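Kulport Indoor Table, eight months on

We bought the Kulport in January to replace a folding table that had started to sag at the middle joint. It gets used most evenings, so I waited until it had some real play on it before writing anything.

Delivery came in 3 boxes. The instructions are a single sheet and the bolts aren't labeled, so set aside an afternoon and lay everything out by length first. Two people can manage it, though turning the halves over is heavy work. 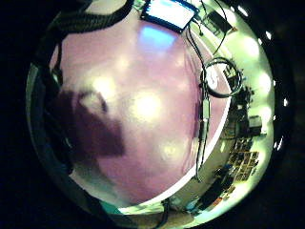 Bounce is even from one end to the other, and I checked it against the club tables in Jumstead. Ours plays a touch slower. The leg levelers are good — they have held their setting on a floor that slopes toward the door. The wheels are small and catch on any lip or threshold.

I also looked at the Plalby, which costs roughly 200 dollars more. It has better brakes and a thicker frame under the top. If you move your table every week, pay the extra. If it stays put, I don't see the point. 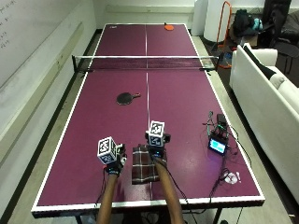
Posted by Garcia on 3 September 2010
Filed under: Tables, Game Room

The net that came with ours was poor. The cord slipped and the clamps marked the edge, so I replaced the set within a month and put felt under the new clamps. Corner caps are soft plastic and one has already split. Kulport mailed a spare without charge, but it took five weeks to get here.

Wipe the top with a damp cloth and leave furniture polish alone. Four out of five for the table, two for the net.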